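Janby community kitchen sets Friday reopening with new counters and plain white plates

The shared kitchen at the Janby community hall reopens Friday at 6 p.m. after a refit that replaced its counters, sink and most of its dishes. The room had been closed to groups since spring, when a leak under the old sink reached the base cabinets.

Drilitz, the contractor hired for the work, took out the damaged cabinets and put in a speckled countertop along the two longer walls. Hall users had been shown three surfaces last winter, one of them plain white. The speckled one got the most votes, mainly from people who cook there every week and said the plain sample showed every coffee ring.

The hall also changed what goes on the shelves. Over the years the kitchen had built up a mix of donated dishes in different sizes, and groups that served sit-down meals often brought their own. Those have been replaced with a single pattern, a round white plate with a low rim and no decoration. The order came to 98 plates from Zavgate, a restaurant supply store, enough to cover the dining room at full capacity with a small reserve.
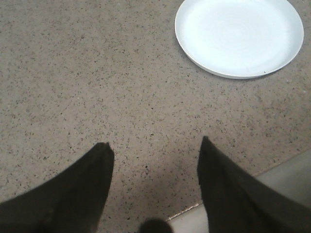
A white plate on the speckled counter in the Janby hall kitchen.

Zavgate will hold the same pattern in stock for the hall, so broken plates can be replaced a few at a time. Groups that break a plate are asked to write it on the sheet inside the pantry door. There is no charge for the first one.

The old dishes were sorted in June. Matching sets went to the Um thrift store on the other side of the parking lot, where they are still on sale. Chipped pieces were thrown out. Serving bowls, platters and the two large coffee urns were kept and have moved to the tall cabinet by the back door.

Groups that used the kitchen before the closing will notice some changes to the routine. Hot pans should go on the metal racks next to the stove and should not be set directly on the new counters. Cutting boards are stored upright beside the sink. The counters can be wiped with dish soap and a soft cloth, but scouring powder and bleach are no longer allowed in the room.

Plates should be scraped, washed and checked on both sides before they are stacked. The hall asks that stacks stay at 27 plates or fewer, the height that fits under the middle shelf. Any plate that still has a mark on it goes back to the sink.
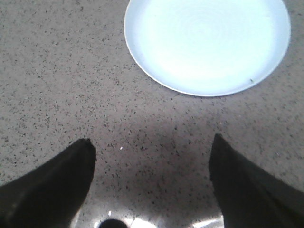

Booking the kitchen

Bookings open Friday when the doors do. The rate for local groups is $30 for an evening, the same as before the closing, and includes the dishes and the use of the dining room tables. Private parties pay a separate rate, posted at the front desk.

The kitchen can be booked up to 6 weeks ahead. Groups that had a regular evening before the leak will keep it if they confirm at the desk by the end of September. After that, open evenings go to whoever asks first.

Friday's reopening includes soup and bread in the dining room. Entry is free, and the side door on the parking lot will be unlocked for anyone who needs to avoid the front steps.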